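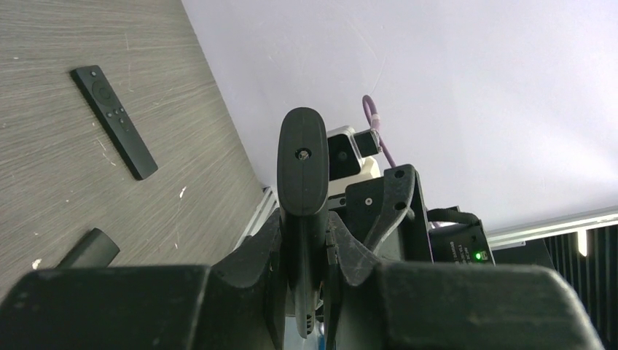
12 July 2026, bench two, Tulard rig

Second go at writing down the house rules for table work before the September review. The first go was a page and a half of things we all agreed with and none of us did. This one sticks to what we can check by walking up to the bench with a clipboard and a bad mood.

Started with the object rule. Today it's the remote control. The old sheet said "place object in natural pose", and we had three readings of that between us by lunch. New wording: the object goes down flat, buttons up, at whatever angle the draw sheet gives, and whoever put it there takes their hand away and leaves it. No nudging it square. People love squaring things up. A remote lying on the diagonal bothers them in some deep place, and by the fourth reset it has crept round until it's parallel with the table edge, and then the arm looks brilliant at picking up remotes that are parallel with the table edge.

Went back through last month's log with this in mind. 535 runs, of which 157 have no start angle written down at all. I've marked those as "angle unknown" and not "angle fine", which is what the column said before. The column had a default. The default has been removed. I may have been the one who put it there.

**Speed near people.** Kept as it was: slow mode whenever anybody is inside the taped line, and the person inside the line holds the pendant. Argued for a while over whether leaning counts as inside. Leaning counts. If your head is over the tape you are in the cell, whatever your feet are doing.

**Stop button.** Test it first thing, with the arm moving, and write down that you did. Pressing it while everything is parked shows that the button goes down. I found 58 ticks in the daily sheet for the Pidoritz cell in identical handwriting and identical ink, which is either a very steady person or one sitting down with a biro at the end of a quarter. Tick boxes are going; from now on it's the time and initials.

**Cables.** Wrist cables get a look before every session: full sweep of the joint by hand, arm off, check nothing goes tight or drags on the bracket. The loop needs slack but not so much that it gets ideas. The Kazlauskienė note on this asks for a measured loop length, and I tried to write one in, then gave up, as each of our mounts is a little different and we'd only end up measuring the wrong thing neatly. "Moves freely through full range, nothing pinched" will do. Colour coding stays out of the rules until we can agree what purple means.

**Lights.** Green means the box has power. It does not mean the arm is ready, safe, homed or in a good mood. Have seen it read as all of those. Adding one line to the sheet and a label by the box, in letters bigger than the ones the maker thought sufficient.

**Tabletop.** Wipe down between object sets, not between runs. Small specks and scuffs can stay, but anything that could shift an object or stick to a fingertip comes off. Put spare objects right away, on the shelf and not "just to the side". Anything left on the table goes in the notes as being on the table, by name. "Misc" is banned as of today.

**Gripper fingers.** Check the screws at the start of each session. Finger-tight is not a setting, despite the obvious joke. Swap pads by run count, not by feel. Flosard sent over their own checklist and it has 181 items, several of them about signing the checklist. Took four from it, all on finger wear, and left the rest where they were. Ours is one side of A4 and I'd like it to die that way.

**Failed runs.** Keep them. Label them failed, say how in plain words (missed, slipped, knocked, wrong object, I tripped the stop) and don't rerun until the note is written. We had a spell of quietly rerunning until it worked and logging the last one. Very good success figures that month!

Things I couldn't settle:

- Who may change a rule mid-session. My view is no one, which will last until the first rule that's plainly daft.
- Whether a reset by a second person counts as the same set. Leaning no.
- What to do about the draw sheet when the angle it gives puts the object out of reach. Redraw and log both, for now.
- Training for visitors. At present it consists of pointing at the tape.

Went through the draft once at the bench, reading each line out and doing it. Two lines couldn't be done in the order written (you can't sweep the joint by hand with the arm off after you've tested the stop with it moving, unless you fancy powering down and starting again). Swapped them over. Cable check is now first, then power, then stop test.

Still to do: print it, take the old sheet down from the Pidoritz cell, find whoever has the good tape.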